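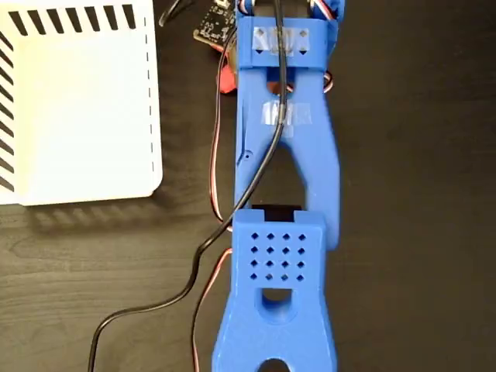 A blue 3D-printed arm with a cable taped along it, on a dark wooden tabletop.

FLIRNVILLE, 6 June 2021 — Hagos Hadgu, founder of the packaging supply firm Gomlow, has agreed to buy Jarkach, a smaller distributor of cartons and mailing bags. The price was not disclosed.

Hadgu started Gomlow at age 33 with two employees and a rented truck. He has turned down three offers to sell it and says he remains wary of deals in general, this one included.

“Most mergers in our trade are sold on savings that never show up,” Hadgu said. “I have read the forecasts for this one, and I paid for some of them. I will believe them when I see two years of invoices.”

Jarkach will keep its name and its warehouse on Negussie Road. Talks between the companies began in April and stalled twice over delivery contracts. Gomlow is making no promise of lower prices, and customers should treat any sales rep who offers one with caution.

Yeshi Habte, who has run Jarkach since its first year, will stay on as general manager. She asked for that in writing.

“Everyone says nothing will change, and then the phones get moved to another state,” Habte said. “Ours are staying here — it's in the contract.”

The sale is expected to close once lenders have signed off. Gomlow has not set a date and does not plan to guess at one. Existing Jarkach orders will ship under their current terms.

Press questions may be sent to the Gomlow office in Flirnville.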